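Notes for club evening, 30 Jul 2024. Keep it under 11 minutes.

Welcome, then thank Dariusz Szulc for the Hallau marsh count. We logged 982 birds, mostly starlings and lapwings.
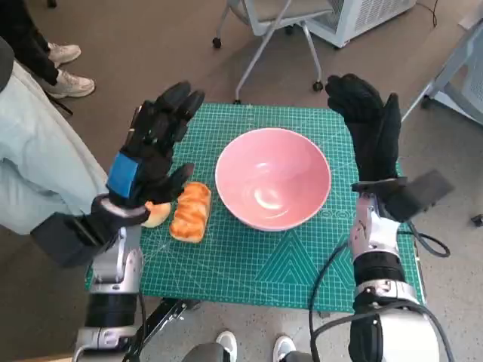 Feeding on walks comes next. Please don't throw bread to the ducks at Nelldale. Buns and sweet pastries, like the glossy swirled one next to the pink bowl, are fine in your own lunch but should stay there. Gulls learn fast and then crowd the terns off the raft. Radosław has oats and thawed peas at the hide if children want to feed something.

Pause for questions. Someone will ask about swans. Same answer.
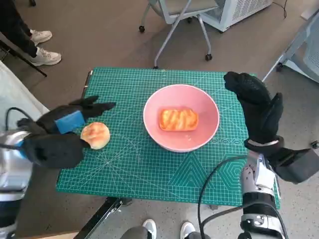 ## Fall trips

- Hallau marsh, leader Verena Gasser. Rubber boots needed.
- Nelldale reservoir, leader Dae-han Woo. 2 scopes to share.

Sign up at the back table. Dogs stay home on both trips. The owl walk moves to February, and Bartosz will send the meeting point.
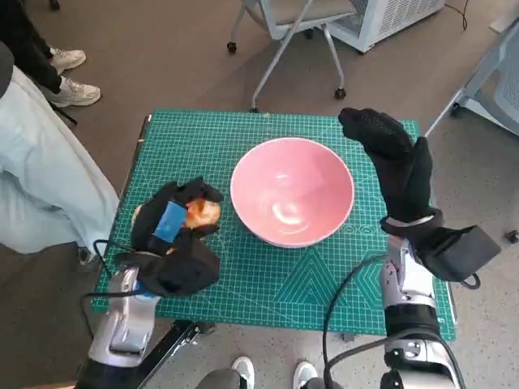
*Bowl on the green mat, left hand closed around a round item.*

Last item: return borrowed field guides to Verena before you leave.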